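Trilluveck Parts & Spares
Last updated: May
Search products Search Enter keyword or part no. Go

Breleck replacement finger pads, set of four (suits two-finger adaptive grippers)

Okay, so this page started as a plain old listing and then our own cell had a bit of a moment, so you're getting the long version. Grab a cuppa.

We run a two-armed bench cell here at Trilluveck for sorting and testing push-button components. It had been ticking along beautifully on the Dasia program (our name for the button-press routine, don't ask) and I'd got a bit smug about it. Then one arvo the right arm started missing its presses. It wasn't every press, which would have been easy! It'd do a lovely clean run, then slide off the edge of a button cap, log the press as good and carry on as if nothing had happened.

I blamed the program first. Then the lighting, then the calibration, then the bloke who'd bumped the bench (me). I re-taught the press position twice and both times it came good for an hour or so before drifting off again.
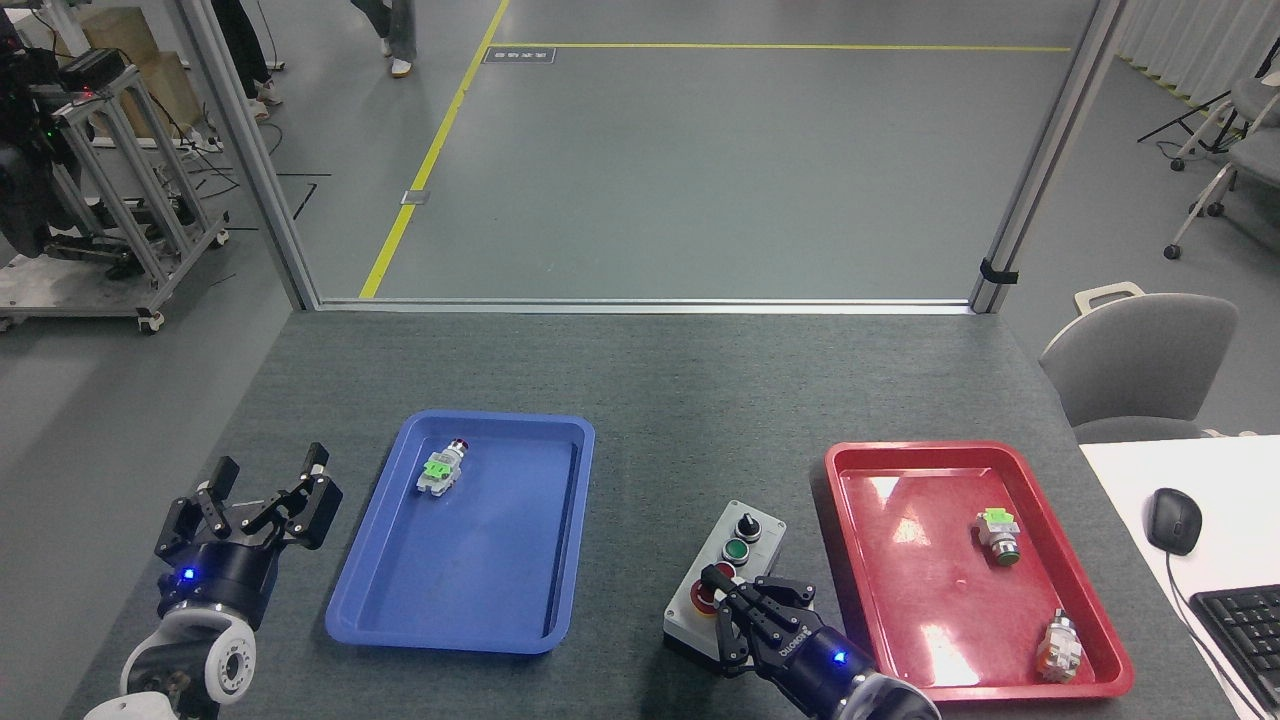 Pads. It was the pads the whole time. One fingertip had worn to a shiny little slope on its leading edge, so with the fingers closed the tip wasn't flat any more and pushed sideways as much as down. The log had 1077 presses on that set since the last change, and 56 of them were marked good when the button had never gone in. That last bit is what got under my skin. If the button you're testing is a stop button, a false pass is a proper safety problem, and our routine was only checking that the arm had reached its height. It now checks the contact as well, and I'd nag you to do the same whichever pads you buy.

Anyway, the pads! The Breleck set is a firmer compound than the ones we were using, and the front edge is squared off where the old ones were rounded. I've had a set on the right arm ever since and I check them every 100 presses with a straight edge across both tips (if you can see light under it, swap them). You might get away with checking less often if you only pick and place. We do a lot of pushing.

Fitting is easy enough. Isolate the arm properly first, and please don't trust a paused program, I've had one wake up on me and I didn't enjoy it. Old pads off, wipe the fingertips, new pads on, snug the screws evenly, then re-teach your closed position. Skip the re-teach and you'll be ringing me.

Part no. 205
Set of four pads with screws
Colour: black
Not for food handling

If yours are wearing on one side only, have a look at your wrist angle before you order another set. I'm happy to talk it through.

Recently viewed
Lapiņa straight edge, short
Breleck finger screws, bag
Breleck wrist cable clips
Dasia press routine, setup notes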